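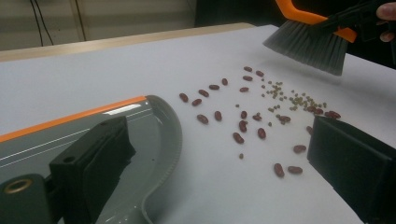 Dalia Tazi had been the club's driver for two weeks and she still gripped too hard. Meirion told her so again on Thursday.

"You're fighting it," he said. "Let the jaws do the closing."

"I'm not fighting anything."

"Your knuckles are white."

She put the gripper down and shook out her hand. The Gavness High robotics club met in the old home economics room, and the sinks were still in there, so people from other clubs kept coming in to fill water bottles. A boy from cross country was doing that now. He looked at the beans and then at Dalia and left without saying a word.

The contest at Trurkville was in nine days. Every team got the same list of kitchen chores, and one of them was called Spill. Beans and lentils got tipped out on a table and had to be swept up. A human could hold one tool, but the gripper had to hold the other. The rest of the list was picking up vegetables, which Dalia could do, and cracking an egg, which nobody could do.

Before a robot could try any of it by itself, a person had to show it, over and over, holding the gripper by hand. That was the driver's job. Meirion kept the log. He had 116 good runs of Spill written down and he wanted 2402 of everything by the end of summer, a number he had gotten from a team in Vekdale that won the year before.

"They had 18 people," Dalia said.

"So we work more."

Mrs. Zacharias was at the back desk grading nothing. School was out. She came in because the district said an adult had to be there, and she brought a crossword. "Work more until five," she said. "I have a dentist." 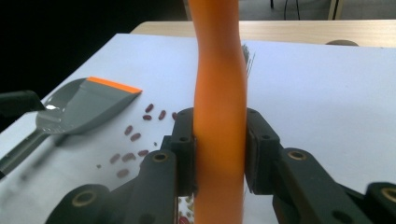
Vegetables came after Spill on the list, and Meirion did not believe in stopping to tidy up between chores. He said a real kitchen would be a mess too. Dalia thought he just didn't like tidying up. She closed the jaws and brought the carrot up and held it, long and orange and a little bent toward the top, with the kidney beans still lying on the paper behind it. She counted three in her head. Then she lowered it.

"Good," Meirion said, and wrote it down.

"It was crooked."

"The carrot's crooked. You were fine."

She did it again. On the next one she squeezed late and the carrot rolled off toward the edge of the paper, and he wrote that down too, in the other column. He never made a face about the other column. She had noticed that the first day. Harvey Doucette had been the driver before her, and Harvey used to ask Meirion to leave the bad ones out. They had argued about it in April, out in the parking lot, loud enough that the band heard. Harvey drove for Cormier now. His mother had moved across the river, so he would have ended up at Cormier anyway, but Meirion didn't see it that way.

"Did you know he'll be there?" Dalia asked.

"Who?"

"You know who."

Meirion turned a page in the log. "He's good at Spill," he said. "He'll hurry the egg."

"I hurry the egg."

"You don't hurry it. You're scared of it. That's different - we can fix that."

Mrs. Zacharias asked if either of them knew a river in Poland, four letters. Meirion said Oder. She wrote it in.

They went back to Spill at four. Meirion took the brush this time and Dalia took the pan, and for a while the only sound was the bristles on the paper. He swept too fast and a bean went past the pan and onto the floor. He swore, looked at Mrs. Zacharias, and got down under the table to find it.

"Write it down," Dalia said.

He stayed under there a second. Then his hand came up over the edge and felt along the table for the pencil. She pushed it to him. He wrote the run in the bad column, kneeling, and set the bean back on the paper with the others.

"My fault," he said. "I'll put my initials."

"You don't have to put your initials."

"I put yours."

She picked up the gripper again. Her hand was sore across the palm, but she held it looser now, the way he kept telling her to, with her thumb lying flat. The pan stayed level. Meirion lined up the brush behind the lentils and waited for her to nod.

At ten to five Mrs. Zacharias put the cap on her pen and said that was it. Dalia poured the beans back in the jar. Meirion added up the day on the last line of the log, 77 good, and underlined it once.

"Same time tomorrow?" he said.

"Can you get eggs?"

"How many?"

"A lot," Dalia said. "Get the big carton."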